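**December, workbench notes — natural dye tests, second round**

Back on the madder and weld today, and I'm so pleased with where it's going that I'm writing this up before the pots have even been scrubbed. Swatches are pinned over the sink, labels on the back in pencil. Please don't move them till they've been under the window for a while!

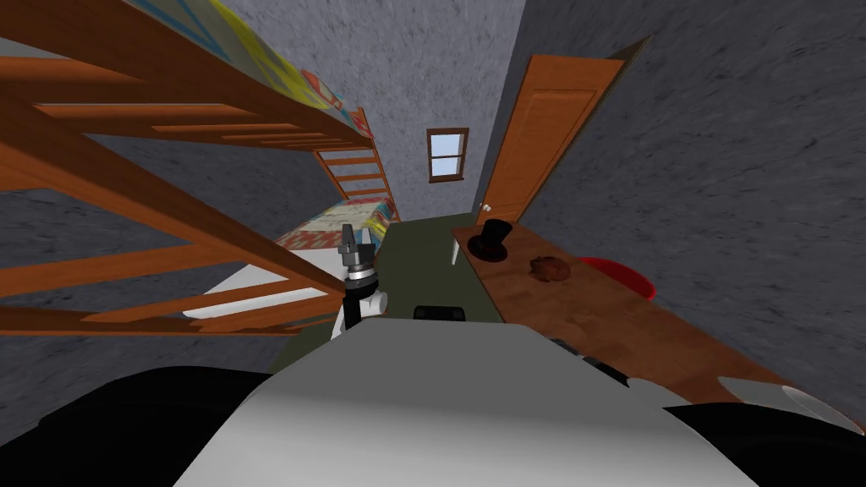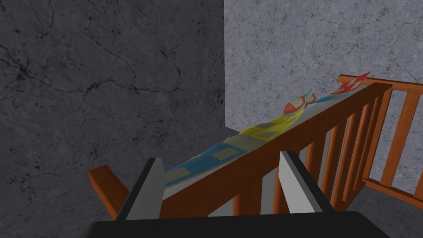 Madder first, as it behaved best. I used the Fomdale wool flannel, 100 g per pot, scoured and then mordanted with alum overnight, and the red came up much warmer than last time (I think I'd been letting the pot get too hot and dragging the browns out). Weld over the same mordant gave a yellow so clean I laughed out loud. Put beside each other they already want to be patchwork, and the colours I'm after for the Camau quilt are the ones on the bunk bed covers — red, yellow and blue patches, all fairly sunny, nothing muddy. Red and yellow I can now hit twice running. Blue is next.

Indigo vat: started 7 this morning, fructose and lime, in the tall bucket with the lid. By 11 it had a coppery skin and the liquid underneath was yellow-green, so I got greedy and dipped. First dip patchy, my own fault, cloth went in with dry folds. Second strip wetted out properly and came up even, a soft mid blue after three dips. Lovely stuff.

Green: weld first, then one quick dip in the vat. Works on wool. On the Tjoa cotton it's feeble, more of a pond colour. The cotton needs a tannin bath before the alum and I skipped it to save time. Won't skip it again.

Things to sort out:

- Gedeo chalk is nearly finished. The madder pot really does want it with our soft water.
- Try 200 g of madder root to the same weight of cloth, see if the red deepens or just gets browner.
- Wash test on everything, same soap as the last lot, with a strip of white cotton stitched on to catch any bleeding. The red worries me most.
- Second madder bath from the used roots. It was a good coral last time and I want plenty for borders.
- Spare vat lid has split, tape is holding for now.

Exhaust weld bath is in the blue-handled pan, still good for one more go if anyone has wool ready. Vat is fed and covered, leave it be tonight. I'll stir it in the morning and check the smell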